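The fault light should not be the only thing that stops it

July 1, 2023

Wrote most of this on a train so forgive the state of it. I have been asked three times now what I think about the Brulcombe business and I keep giving half an answer. This is the whole one.

Short version for people outside. Brulcombe is a training and test lab, suturing mostly, two-armed system, practice tissue, no patients. In May the left arm kept pulling after the operator had let go of the handle. Not far. A few millimetres. Enough to haul a stitch straight through the tissue and drag the needle along with it. The operator, Rawiri Mudgway, hit the stop. The arm stopped. The report went in, and the report says operator released late.

He did not release late. I have read the log. Everyone who wanted to has read the log. There is a gap of 195 milliseconds between his hand opening and the arm noticing, and in that gap the arm carried on doing the last thing it had been told. Pull.

Now 195 milliseconds sounds like nothing. Say it to somebody in a meeting and they smile at you. But a thread has no give to speak of and tissue has very little, and a tug that was right at the start of the gap is a tear by the end of it. Try it with cotton and a slice of ham. I did, at home, feeling daft.

So what went wrong. Two things, and only one of them is mechanical.

The mechanical one is dull. A position sensor in the handle, made by Clostis, was sending stale readings when it got warm. It didn't fail, which would have tripped the fault light and locked both arms. It just repeated its last good number. The controller checks that a reading has arrived and that it is a sensible reading. It does not check that the reading is new. A repeated number passes both tests happily, for ever.

Anyone who has worked on lifts or boilers or presses will be groaning here. Stuck-at-last-value is the oldest fault in the book. You put a counter in the message, the counter goes up by one each time, if it doesn't go up you stop. Cheap. A morning's work, plus the testing.

The other thing is that we knew. I say we, I did some of the early bench work on the handle side, before it moved over to Rolton, so I am not throwing stones from a great distance. There were 62 notes in the snag book before the May run. Sticky handle. Lag on left. Felt heavy again. Did a stich twice, arm slow to let go. Most are in four or five different people's writing. None was raised as a safety matter, as none of them had the light on.

That's the bit I can't leave alone. No light, no fault. It has become a rule without anybody writing it down. If the panel is green then whatever you felt in your hand must have been you.

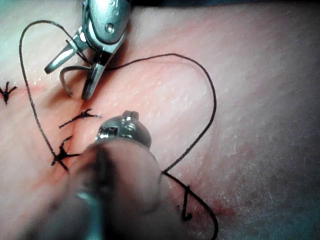 And the people doing this work are good at feeling things in their hands, it's the entire job! Sit with someone like Rawiri through a long row of knots. There is no force coming back through those handles, none, he judges tension by eye, by how the thread lies and how the skin of the tissue puckers next to the knot. He can tell you the arm is late before any graph can. He did tell people. Twice in writing, and more than that over tea.

What he got for it was a refresher course. Handle technique.

I was told by a manager at Rolton, quite politely, that you can't stop a programme every time an operator has a funny feeling. Fine. I agree with that as far as it goes. If we stopped for every grumble there would be no stitches done this year. But you can look. Pull the log for that minute, lay the hand trace over the arm trace, see if they part company. Nearly 1000 hours of traces sitting on the drive at Brulcombe and as far as I can find out the first person to lay one over the other did it after the tear. It took her until lunch.

Then the argument about practice tissue. It was only practice tissue, nobody hurt, so it's a quality matter and goes in the quality pile. I have heard this from people I respect and I think it's plain wrong. The same handle, same sensor, same controller code. The tissue underneath is the one part of the setup that had nothing to do with the fault. If you file by what was hurt you will only ever call it safety once somebody has been.

Some will say the stop button worked. It did. Rawiri's hand was already near it, for the simple reason that he'd stopped trusting the left arm weeks before. Take somebody who did trust it and I wouldn't like to guess.

What I'd like to see done, in no great order.

The counter in the message. Now, on every handle, and I don't care if the new sensor from Pearce is supposed to be immune to warming. The next one won't be.

A separate limit on pull when the needle is held, set low, and not worked out from the same reading that went stale.

Snag book entries that mention lag, heaviness, drift or letting go late get a log pulled by default. By someone who isn't the operator and isn't the operator's boss.

The May report changed. Operator released late should come out and the sensor should go in, and a line to say the first version was wrong. I gather there is some reluctance, as it has already gone round to the funders. Send it round again then.

Last thing. I've been accused of being against the robots, which made my wife laugh. I want more of this work done by machine, steadier and smaller than a hand can manage, and I've spent a good part of my life on it. But an arm that holds a needle and can't tell old news from new should not be moving. And when the person driving it says it feels wrong teh first job is to go and look at the arm.

Rawiri is back on the rig, by the way. Right arm only, his choice. The left one is still bolted on next to it with the old handle, waiting for parts.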